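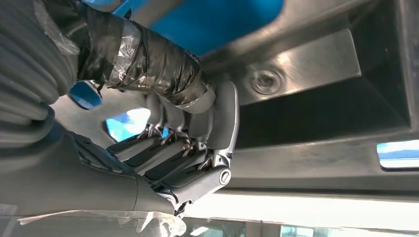 Black electrical tape on the handle, with clear tape over part of it.

Workshop > Hand Tools > Grips and Handles

Taping a handle so it stays taped

Most people tape a handle when it has already gone wrong. The rubber sleeve has split, or the bare metal is cold and slips in a glove, and there is a roll of black electrical tape in the drawer. That will do for an afternoon. If you want it to last until February you need to take a little more care over it.

Clean first. Old tape leaves a brown gum behind and new tape slides about on top of it. White spirit on a rag takes it off, then wipe again with washing-up liquid and water and leave the handle to dry overnight. I used to skip the second wipe and the ends always came up.

Look at what is under the old covering while you have it off. A cracked tube or a loose collar should be mended or replaced. Tape will hide a crack very well and do nothing for it. On anything that plugs into the wall, don't tape over damage at all – take it out of use.

Start at the end furthest from your grip and lay the first turn square on, right over itself. After that angle the tape slightly and let each turn cover half of the one before. Three layers is enough for most handles. More than that and the grip starts to feel spongy, and the upper layers creep when you lean on it.

Pull the tape firmly but don't stretch it thin. Vinyl tape that has been stretched hard wants to go back to its old length, so the edges lift within a few days. Do the last turn with no pull whatever, and cut it with scissors. Tearing it leaves a stretched tail that curls up and collects fluff.

Wrinkles come from going round a curve or a change in thickness. A few don't matter. If they sit under your palm, unwind back to the last flat turn and go again with a narrower tape. Leif Nørgaard, who has the bench next to mine, slits his tape lengthways for this. I buy the narrow rolls.

Clear tape over black

You see this a good deal on shared tools. Clear packing tape over the black will hold down an end that keeps lifting, and it wipes clean more easily. Against that, it is stiff, it crinkles on anything round, and it is slippery in a damp hand. I would keep it to a short stretch and away from the part you hold hardest. If you use it to protect a paper label, let it run well past the paper on both sides.

Trim off any loose bits of clear film when you finish. They catch on sleeves, and near moving parts they are a nuisance.

Handles close to a hose or bellows

Ribbed covers and flexible hoses need room to fold. Keep tape off the ribs, and move the part through its full travel before you call the job finished. If the wrapping rubs anywhere, take a layer off. Dust gathers in the folds, and an old paintbrush gets it out better than a cloth does.

When tape is the wrong thing

Electrical tape goes soft and sticky in the heat, so it is no good for a pan, a stove door or a tool that lives on a sunny windowsill. For a garden fork or a spade, cloth tape of the hockey-stick sort is much kinder to the hands. For a handle in use every day I would fit a Rerna slip-on sleeve or a length of heat-shrink and be done with it. Ketilsson do a self-bonding silicone tape which costs more but leaves no gum when you cut it away.

Change the wrap when it feels tacky or the edges have gone grey. It is a ten-minute job if you haven't left it too long.

Thanks to Hanne Ásgeirsdóttir for the tip about scissors.

Filed under: Tape & Glue, Small Repairs, Make It Last
2,434 shares | 3 comments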